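The Day Shift Learns to Teach

The morning meeting at Vumlow used to be over in five minutes. Sharon Temba would read out the orders, someone would complain about the parking, and the assemblers would go to their benches. These days it runs closer to half an hour, and most of the talk is about grippers.

Vumlow makes kitchen and bathroom fittings and employs 67 people. Last August it signed on with Urio, a small automation firm, to move part of its packing and sorting work to robot arms. The arms learn from recordings of people doing the job with hand-held grippers, so before a single arm was bolted down, somebody had to make the recordings.

That somebody was the day shift. Temba, who had run the packing line for years, was asked to pick three people to start. She picked herself first.

"I wanted to know what I was asking them to do," she says. "My wrist hurt for a week. You hold it differently from anything else you've ever held."

The work has its own routine now. Devices are checked against a printed marker board before a session. Then come the repeats: pick up a part, turn it, set it down, start over. A good session gives Urio 144 usable takes. A bad one gives 51, and the crew hears about it the next morning.
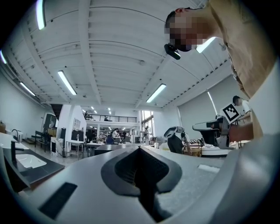 A marker board is held up beside a hand-held gripper in the workshop.

Mandla Hendricks came over from assembly in the second month. He had been against the project and said so at two staff meetings. He still has doubts, mostly about pay. Recording is paid at the packing rate, and he thinks it should be higher.

"I'm showing a machine how to do what took me years to get good at," he says. "That's a skill. Put it on the pay slip."

Management says the rate is under review. It has also promised that no one will be laid off while the Urio contract runs, though that promise has an end date, and everyone on the floor knows it.

Other changes are smaller. Breaks are longer, and lifting has gone down. The radio went off for the first weeks — people said they needed to concentrate — and came back on after a vote. Two of the older packers tried recording and asked to go back to their line, and they were allowed to.

Temba now spends half her week on schedules and reviewing takes, work she had no training for. She likes it more than she expected to. What she misses is finishing a pallet and seeing it go out the door.

The first arm is due to start on the sorting line in August. Hendricks has put his name down to run it.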